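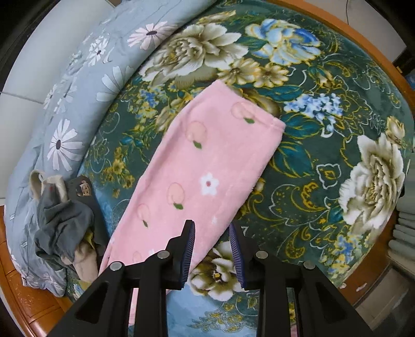
Teaching Raju to fold: news from the home-help rounds

Those of you who have been in and out of the Dirnthorpe office since January will have heard the name Raju a good deal, and more than one person has asked me when he is starting and whether he will need a locker. So I promised Fikri Menon that I would write something down properly for the newsletter, and I hope the people who already know all this will bear with me while the rest of us catch up.

Raju is the name of the project, and also, by general habit, of the robot that will one day come out of it. The plan is for a machine that can help with the laundry and bedroom side of our work: picking clothes up off a bed, folding towels, hanging a garment over a rail or a chair, getting a heap of mixed things into some kind of order. It can't do any of that yet. For now the work is in showing it how, and the people doing the showing are us.

The way it goes is that you take hold of a gripper, a black plastic thing with two fingers and dark blue ribbed pads on the insides, and you do your ordinary job with that in place of your own fingers. You open it over the end of a towel, close it, lift, and carry on from there. The movements are recorded and passed along to the people at Gulholm, who do the clever part. If you have ever tried to pick up a single sock with salad servers you will have a fair idea of the first morning! It does get easier. By my second week I could turn over the end of a fleece towel without dragging half the blanket along with it, and I was so pleased with myself that I rang my sister.

What has surprised me most is how much there is to say about a towel. I have been doing this work for a long time and I would have told you there was nothing to it, you just fold it. But then you come to do it slowly, with two stiff fingers, on a plush blanket covered in great big peonies, and you find out that you always smooth the near edge first, and that you look for the corner before you reach for it, and that a thick soft fabric wants a deeper pinch than a thin one. A little heap of clothing is harder again, where one thing lies half under another and you have to decide which to take hold of first. Fikri has been writing down all the small things people mention as they go along, and she tells me the Gulholm people read every line.

We were asked for 2000 recordings by the spring and we sent in 2450, so a very big thank you to everyone who took a turn, including those who said they would only do the one afternoon and are still at it. Fleece is still the awkward customer. It is bulky and it springs back, and anything draped over a crossbar seems to want to go its own way - we have had long talks over tea about whether it is better to take hold of it high up or low down, and I don't believe we have settled it.

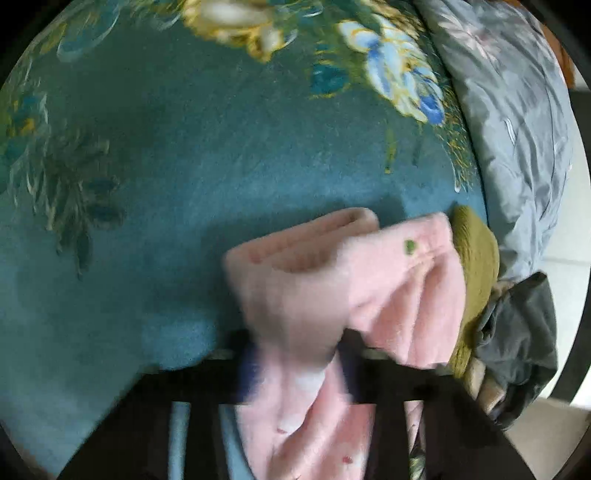
Now, to the part that I know has been on people's minds. At the open meeting several of you asked straight out what happens to our hours when Raju is ready, and I think it was right to ask. Celtance have put their answer in writing and it is pinned up by the kettle. Nobody's hours on the rounds will be cut during the project, and any machine that goes into a client's home will go in alongside one of us, with the client's agreement. After that there will be a review, and we will have three staff places on it, chosen by us. I would have liked the letter to look further ahead than it does, and I said so, and I gather the point has been noted.

In the meantime there have been some changes already, mostly small. Recording sessions are paid at the normal rate, and they count as rest from heavy lifting, which has been a real kindness to those of us with bad backs. Against that, the gripper is tiring on the wrist in a way that bed-making isn't. Please do swap hands, and please do stop when you are sore, even if you are halfway through a pile. The recordings can wait, and an unfinished fold does no harm.

I will own up to having been doubtful about the whole business. I am still a bit doubtful on some days, if I'm truthful, mainly when I think about the chat that goes on while the folding is being done, and how for some of our clients that is the better half of the visit. But if something else could deal with the towels while I sat down for ten minutes with a cup of tea and heard about the grandchildren, I can see a good deal in that.

New people are very welcome to have a go, and you don't need to be handy with computers. Put your name on the sheet in the Dirnthorpe office or have a word with Fikri, and bring your reading glasses if you use them. We could also do with more clothes to practise on, clean please, and the more knitwear the better.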